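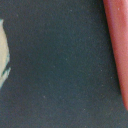
La superficie oscura vista de muy cerca, con sus motitas claras.

Informe de avance para la Fundación Terkuvier. Taller textil Gitell, febrero

Hola a todos, os escribo con un café al lado y bastante contenta, porque este mes ha cundido más de lo que esperaba. Como me pedisteis menos tablas y más explicaciones, os lo cuento tal cual va.

Empiezo por lo que más trabajo nos da: la pelusa. Las mesas forradas en oscuro nos gustan mucho para clasificar (los hilos claros se ven enseguida, y los retales pequeños también), pero tienen la pega de que se ve absolutamente todo. Cualquier mota blanquecina canta desde la puerta. Mirad la foto: ese fondo gris carbón que tira un poco a verde azulado, el grano finito, y ahí las partículas, que parecen polvo o hilacha. Al natural pasa lo mismo en cuanto te agachas un poco.

En enero lo resolvíamos pasando un paño húmedo al cerrar y ya está. Mal. El paño arrastraba una parte y el resto lo metía en el grano, y a la mañana siguiente volvía a salir. Ahora hacemos dos pasadas en seco, una a media mañana y otra antes de irnos, siempre en la misma dirección, y luego el rodillo adhesivo. Gastamos 28 recambios de rodillo en el mes, que es más de lo presupuestado, ya lo sé. Sterham nos ha ofrecido un formato grande que sale mejor de precio y me gustaría pasarnos a él en el próximo pedido, si os parece bien.

De la clasificación en sí: hemos revisado casi 800 piezas de la donación del almacén Moldovan. Hay de todo, desde cortes preciosos de lana hasta bolsas enteras de retales que no valen ni para relleno (¡y cómo huelen algunas!). De ahí han salido 57 lotes completos, etiquetados y listos para los talleres de costura de primavera. El lote por colores sigue siendo el que más nos piden, y el de rojos y corales se acaba siempre el primero. De azules, en cambio, tenemos para aburrir.

El dinero. De la segunda partida hemos usado el 40 por ciento, casi todo en cajas, etiquetas y el arreglo de la luz del fondo, que parpadeaba desde antes de Navidad y nos tenía locas. Falta la factura del electricista; en cuanto llegue os la mando con las demás. Las estanterías nuevas no las he encargado todavía porque los dos presupuestos que tengo son muy distintos y quiero pedir un tercero.

Lo que va con retraso es el catálogo de muestras. Contaba con tener la mitad hecha y vamos por las lanas, nada más. La culpa es mía, que me empeñé en pegar cada muestra con su ficha escrita a mano y es lentísimo. He empezado a imprimir las fichas y se nota mucho, así que confío en recuperar algo en marzo, aunque no os prometo terminarlo.

Dos cosas que necesito de vosotros: el visto bueno para lo de los rodillos y saber si la visita sigue en pie. Si venís, mejor a partir de las once, que antes estamos descargando y no hay quien pase por el pasillo. ¡Y traed ropa que no sea negra!

Archivado en: Informes de proyecto, Taller, Retales y reciclaje textil

Comentarios (3)

hilvanes_y_cafe: Lo de las dos pasadas en seco lo hago yo en casa con la mesa de corte y funciona. El paño húmedo, ni tocarlo.

Costurera del norte: ¿Los lotes de primavera se pueden reservar ya o hay que esperar a que abráis la lista?

Taller Gitell: La lista se abre en marzo, lo avisamos por correo. De azules puedes pedir lo que quieras :)

Contacto | © Taller textil Gitell | Volver arriba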